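Ticket 1478: Linker Greifer verliert das Tuch beim Anheben – Projektkurs Robotik
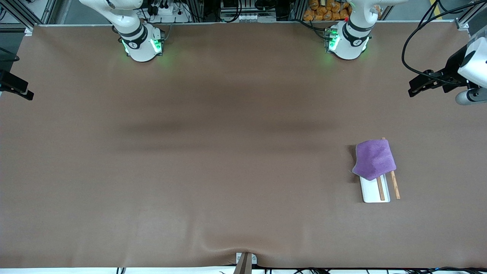 Störungsbuch Rustine, Heft 4, Seite 129

Status: gelöst, bleibt bis zum nächsten Kurstermin offen
Eröffnet: 23. Oktober 2025
Bearbeiter: Lucian Bucur
Aufgabe: Tuch vom Tablett nehmen, Stäbchen ablegen

Fehlerbild

Der linke Arm fährt sauber an, greift das lila Tuch, hebt es ein paar Zentimeter und lässt es dann einfach fallen. Der rechte Arm macht dieselbe Bewegung ohne Murren. Im Protokoll steht nur Meldung 271 (Greifkraft unter Schwelle), und zwar jedes Mal erst nach dem Anheben. Ein schöner Fehler, weil er sich zuverlässig wiederholen lässt – so etwas hatten wir lange nicht!

Ausgangslage beim Test: weißes Tablett auf der rechten Tischseite, Tuch zerknüllt über dem oberen Teil, ein Essstäbchen auf dem Tablett, das andere rechts daneben. Beide Sockel leuchten grün. An der Halterung über dem linken Sockel ist zusätzlich die kleine rote Anzeige an.

Versuch 1: Rote Anzeige
Unser erster Verdacht, klar. Im Stallix-Handbuch nachgeschlagen: Rot heißt an dieser Stelle nur, dass die Halterung Strom hat. Also kein Fehler. Steht jetzt auch auf dem Spickzettel an der Tür.

Versuch 2: Kabel am linken Greifer
Das schwarze Kabel hängt dort in einer Schlaufe, und wir dachten, es zieht am Handgelenk. Schlaufe verlängert, neu befestigt, zehn Durchläufe. Meldung 271 kommt trotzdem. Die längere Schlaufe lassen wir so, der Arm läuft damit leiser.

Versuch 3: Unterlage
Die braune Tischauflage wirft an der vorderen Klemme leichte Falten. Klemme gelöst, nachgespannt, wieder fest. Hat mit dem Fehler nichts zu tun, und ein paar Fältchen bleiben sowieso.

Versuch 4: Parameter vergleichen
Treffer! In der Konfiguration Pundton für den rechten Arm steht als Haltezeit 2000 ms, beim linken fehlt der Eintrag komplett. Dann nimmt die Software den Standardwert, und der ist für harte Teile gedacht. Mit den Stäbchen wäre uns das nie aufgefallen. Ein flauschiges Tuch gibt aber nach dem Zugreifen noch nach, und genau dann regelt der Greifer die Kraft schon wieder herunter.

Lösung
Eintrag für den linken Arm ergänzt, Steuerung neu gestartet, beide Arme auf Nullstellung gefahren. Danach zwölf Durchläufe mit dem Tuch, kein einziger Abwurf. Die ganze Gruppe hat geklatscht :-)

Noch offen
- Parameterdatei für beide Arme zusammenlegen, damit so eine Lücke nicht wieder entsteht
- Schräg liegendes Stäbchen: Li erkennt es manchmal nicht, wenn das Tuch darüber liegt. Eigenes Ticket anlegen.
- Test mit einem dünneren Tuch, spätestens im Januar vor der Vorführung

Nachtrag L. B.: Wer am Parametersatz etwas ändert, trägt bitte Kürzel und alten Wert hier ein. Die Sicherung liegt im Ordner Rustine/Greifer/alt.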